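The first thing Pejman Kazemi wanted me to know about the robotics club at Karimi is that you don't need to be good at math to walk in the door. The second was that there were donuts and I should take one before his students got there. I liked him right away.

I'd come over on Mon 4 September, Labor Day, which I assumed meant an empty building. Wrong! The Tidix team (that's what the club calls itself when it competes) had the back lab going by ten in the morning, and most of the noise was people arguing over whether a score should count.

"They came in on a holiday to fight about teapots," Pejman told me. "I'm not going to stop them."

He's been running the club since he moved over from teaching shop, and he still talks like a shop teacher. Measure it, write it down, sweep up when you're done. The sweeping is a little different now, because the kitchen they work in lives on a computer. The students load up Curketis, the simulator they use, and out comes a counter, a stove, cabinets, a few dishes and a white robot arm that has to learn to put things where they belong.

I asked him if he missed having real stuff to break.

"Sure I do. I miss the smell, even. But I had 30 kids sign up and one good workbench. With the real arm we'd have one kid driving and everybody else eating chips. This way they all get a kitchen, and when somebody drives the gripper through the counter they hit reset and try again."

He pulled up a chair for me next to two of the students, who were very polite about me leaning on their desk. The task that day was dishes. The arm gets told which item to pick up and where it should go, and the program behind it has to work out the rest. There are two views you can work from, one that follows the gripper and one that stands back and shows you the whole arm, and the students flip between them so fast I got a bit seasick.

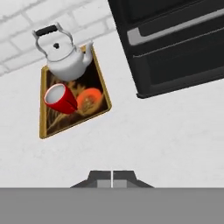 Same kitchen in both views, with the red cup and the pale pot the team spends its days on.

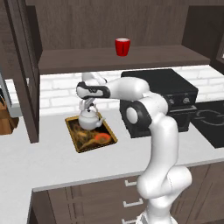
What does a student have to do to join the club?

Students fill out a one-page form in the front office and come to two meetings in September, and after that they're on the roster for the year.

There's no tryout, and Pejman got a little heated when I brought up the idea. "I had a girl last year who never touched a keyboard if she could help it. She wrote our test log. Every single run, what we changed, what the arm did. We'd have been lost without that log. How do you try out for that?"

The log is still going, by the way, in a shared file that every new member has to read from the top. I scrolled through some of it while he went looking for napkins. A lot of it is one line long. "Dropped it." "Dropped it again, higher up." "Picked up wrong thing but very nicely." I could have read it all afternoon.

Everything is aimed at Tikitz, the contest they enter in the spring. Teams of 4 hand in their program and the organizers run it in kitchens the students have never seen, with the dishes moved and the counters changed. That part makes people nervous. A program that does beautifully at home can fall apart if the cup is on the other side of the stove.

"So we shuffle," Pejman said. "I make them move everything, every week. They hate me for it in September and they like me again by spring – most of them."

Last season's best entry got through 1,499 practice runs before they sent it in. One of the students told me it should have been 1,599, but somebody's laptop did an update in the middle of the last batch. There was a silence after that and I didn't ask whose laptop.

I did ask Pejman what he'd say to a parent who sees all this and thinks it's a video game.

"I'd say come sit down and try to pick up a cup," he said. "You've been doing it since you were a baby, and now you have to explain it to something that has no idea what a cup is. Where do you grab it? How hard? What if the handle's on the far side? Parents get about five minutes in and then they start asking me for the manual."

I took him up on it, and one of the students got me set up with the controls. I missed the cup by a good six inches and parked the gripper on the counter. She typed it into the log while I was still apologizing, and Pejman handed me another donut.

The club meets in the back lab after school, and the door by the parking lot stays open until five.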